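Novelty food plush is a category I have never trusted. It takes up a shelf, it collects lint, and most of it only works as a joke the first time somebody picks it up. But the Buvstead table has a plush condiment on it now, and enough people have told me it's charming that I went through the pictures with a grudge and a cup of coffee.

A few notes before the gallery. The listing at Bornammont uses the word "collectible" twice, and I don't take that word seriously on anything that can be washed on cold. It also says there are 238 designs in the full range, with ketchup at number 107. I have seen exactly one of them up close, so I can't tell you about the other 237 — and I'm not in a hurry.
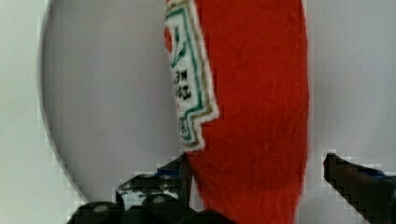 *Ornus*

The bulge along the right side is the best thing about it. Somebody drew a real curve there, the kind a squeeze bottle has, and the stuffing follows it well enough. I expected a red tube with a sticker on it and I will admit it's better than that.

The label I'm less sold on. White patch, stepped sides, narrowing to a point at the bottom, green line inside the edge with a thin tan or gold one next to it. From across a room it says ketchup right away. Up close the white fabric is already fuzzing at the edges and little fibers are poking out over the red. I don't know if that's wear or if they come out of the bag like that. Either way, I wouldn't pay a collector's price for it.

There's black lettering stitched on the label too. I can't read it in this shot and I'm not going to guess. Small embroidered text on a fuzzy toy is nearly always a mistake — the thread is too thick for the size of the letters, and you end up with a row of dark crumbs. The little red shape near the top looks like a tomato, with a green curve that I suppose is the stem.

About the fabric. Barroso, the other seller who carries these, calls it "premium soft pile," and the same page calls it felt further down. Pick one. It's short and fuzzy and a little uneven, and it is going to hold on to every cat hair in the house. Their page claims 100 washes. I'd like to meet the person who washed a stuffed ketchup 100 times, and I'd like to see the ketchup afterward.
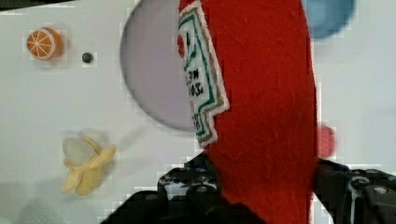 Plush ketchup, Buvstead table, July. Green stitching on the label, creases in the red.

I like this one less as an advertisement and more as a picture. You get the darker folds in the fabric, and the right edge bends a bit. It could pass for a packet as easily as a bottle here, and I've heard it called both. The listing doesn't settle it. My own view is that a thing this shape should make up its mind, but I've had the same complaint about the real packaging for years.

The lines on the label run sideways in this view. A few of the characters look like numbers, maybe a net weight, and if so that's a strange thing to put on a toy. Net weight of what? Stuffing?

So, still not a convert. The shape is good, the color is right, and the label needed a cleaner edge. If the mustard ever turns up at Buvstead I'll look at it, and I'll probably have the same things to say about the lettering.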